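5월부터 같이 영화 보고 글 써 주실 분을 찾습니다

안녕하세요, 오래된 B급 영화를 보고 떠드는 블로그 '플로투벤트(Plotuvent)'입니다. 혼자 시작한 블로그인데 어느새 감상문이 763편이나 쌓였네요. 바다에서 기어 나온 고무 괴물, 실 달린 비행접시, 대사보다 비명이 많은 주인공까지 참 많이도 봤습니다. 그런데 아직 못 본 영화가 더 많아서, 이번에 **객원 필자 4분**을 모시려고 해요. 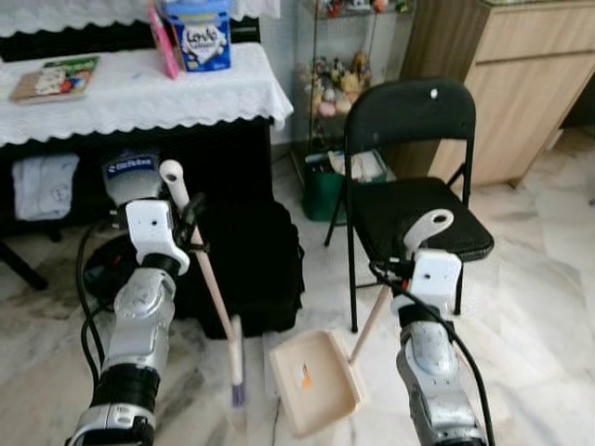 영화를 전공하셨거나 글을 써 본 경력이 있어야 하는 건 전혀 아닙니다. 저도 동네 비디오 가게에서 표지만 보고 골라 온 테이프로 배운 사람이라서요. 다만 아무리 지루해도 끝까지 봐 주셔야 하고, 못 만든 영화라도 만든 사람을 깔보지는 않으셨으면 좋겠어요.

## 하실 일

- 한 달에 두 편을 보고 감상문 쓰기 (분량은 자유, 줄거리는 결말까지 적으셔도 됩니다)
- 매달 한 번 밤 9시에 여는 온라인 동시 감상회 참여
- 다른 필자 글에 댓글 하나씩 남기기

이번에 볼 영화는 가드턴(Gadton)이라는 작은 회사에서 나온 61편짜리 괴물 영화 묶음에서 고릅니다. 화질은 솔직히 들쭉날쭉하고, 소리가 입보다 한 박자 늦는 것도 있어요. 그래도 그 안에 보석이 꼭 있더라고요! 디스크는 저희가 빌려 드리고, 왕복 택배비도 부담합니다.

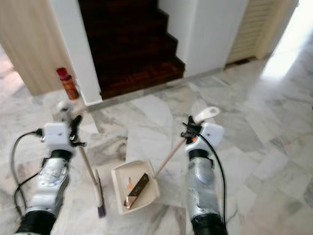
원고료는 넉넉하지 못해서 한 편에 2만 원을 드립니다. 대신 마감은 느슨한 편이고, 글은 쓰신 분의 것이니 나중에 다른 곳에 실으셔도 괜찮아요. 편집은 도이나 켈멘디(Doina Kelmendi) 님이 맡아 주시는데, 맞춤법 말고는 거의 손대지 않으십니다.

## 지원 방법

최근에 본 이상한 영화 한 편에 대해 797자 안쪽으로 적어서 블로그 '편지함'에 남겨 주세요. 글자 수가 왜 그런지는 저희 입력창에 물어보셔야 합니다. 닉네임과 연락받으실 메일 주소도 꼭 함께 적어 주시고요. 접수는 4월 말까지 받고, 답장은 모든 분께 드릴게요.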